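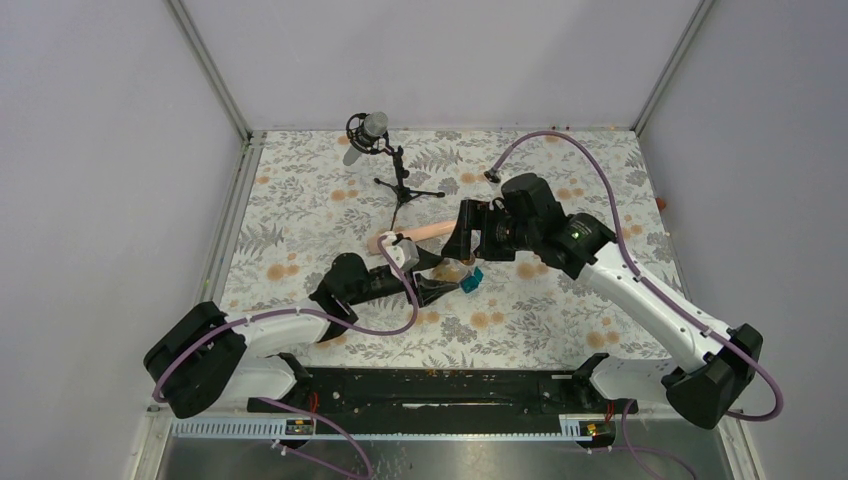
Brosbridge Stud open morning
Saturday, December 2, 2023

The Brosbridge people say their open morning is the best free day out in jump racing. It is free, I'll give them that, once you have paid to park in a field. I got there at ten and joined a line of cars that took 36 minutes to reach the gate.

The tour starts in the stallion barn. We were shown Gekico first, a dark bay who stood still for the crowd and looked bored with it. The leaflet calls him "a proven source of stamina." He has had 11 winners over fences from a good many more runners than that, and the leaflet leaves out the second part. When a man behind me asked about the mares he had been sent, he got a long reply about the quality of the local grass.

Cropper is the one they want you to leave talking about. He won on the Flat, he won over hurdles, and he was pulled up twice in his only two tries over bigger obstacles. His first foals are due in April. On this evidence his fee has gone up, and I would like to see one of those foals jump a pole on the ground before I got excited. He does have a lovely walk - long, loose, plenty of swing behind - and I can see why breeders with money to spend might fall for it.

From there we were led down to the schooling ground to watch Skototitz go over three fences. He is an 18-length winner, as the commentary told us more than once. It was a four-runner novice chase on bottomless ground and two of the others fell. He jumped the first two well, got in too close to the third and was taken back to the yard soon after. "Fresh," said the loudspeaker.
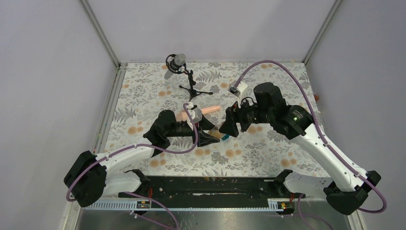
Two arms over the flowered cloth, grippers almost touching.

Lunch was a burger in a tent. The raffle was for a day's racing for two, and my ticket was number 2937, which gives you some idea of my chances.

The best part was the part with no commentary. Behind the main barn the young stock were out in a long paddock, and you could lean on the rail as long as you liked. One chestnut filly kept trotting up the fence line and wheeling away again. She had no name on the gate and no page in the leaflet.

I asked in the office how she was bred and was told to email. I have done so. Parking is $10, cash only, and the lower field gets soft by noon.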